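The cup fault, or why I don't believe a success rate anymore

Jul 25, 2023

So the Amora arm has a new excuse. Last week it was "lighting." Before that it was "calibration drift," a phrase that gets used in our shop the way my grandmother used "nerves." Now the log says the grasp was successful, and the grasp was not successful, and I'm supposed to find this interesting instead of alarming.

Some background for people who don't read this blog for the robots. We run a small test bench at Girkilby. The arm picks up a thing, moves it, puts it down, goes back to its home position. We bought it with the Terulach control software already set up, and the sales sheet promised it would handle ordinary household objects out of the box. I kept the sheet. I take it out and look at it sometimes.

Here's the fault. The arm comes down over a cup, closes, lifts, travels to the drop point, opens, and reports a completed cycle. The cup never left the table. There's a force check that is meant to catch this, and on the heavier objects it does. On a light plastic cup the reading with the cup and the reading without it are so close that the software shrugs and calls it a pass. I ran 234 cycles overnight and got a lovely green report in the morning. Then I sat down with the video, coffee in hand, and started finding cycles where the arm had carried nothing at all from one place to another with great care.

It's an easy object, too. One pale blue cup, standing upright, wide at the top, with clear gray table all around it. If I were rigging a demo to make the machine look good I'd pick exactly this.
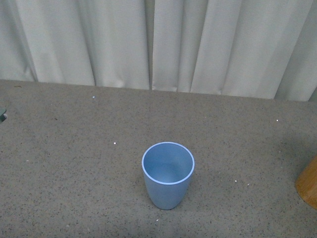 Nzioka wrote in after my last post to say I'm blaming the wrong part. The arm is fine, in that view, and the force check was never meant to be the only check; anybody running light objects should turn on the second look, where the camera confirms the spot is empty after the lift. Fair enough. I went and found the setting. It ships turned off, and it lives 6 menus down under a heading called "Reporting extras."

I don't think of knowing whether you're holding something as an extra.

And yes, it's a plastic cup, and the worst that happened is that I wasted a night. But the same check decides when the arm is allowed to move at full speed. Empty hand, it goes fast. Full hand, it goes slow. If it can think it's full when it's empty, I'd like somebody to show me that it can't go the other way, and so far the answer from support has been a link to the manual. Until I get a better one, the bench runs at the slow setting for everything and the guard stays shut, even for "just a quick look." That includes me.

I've turned the camera check on and started another run, 200 cycles this time, same cup. I'll watch the video again and count by hand, because I no longer care what the report says. The update that's supposed to fix the force threshold is due in October — they said October last year as well.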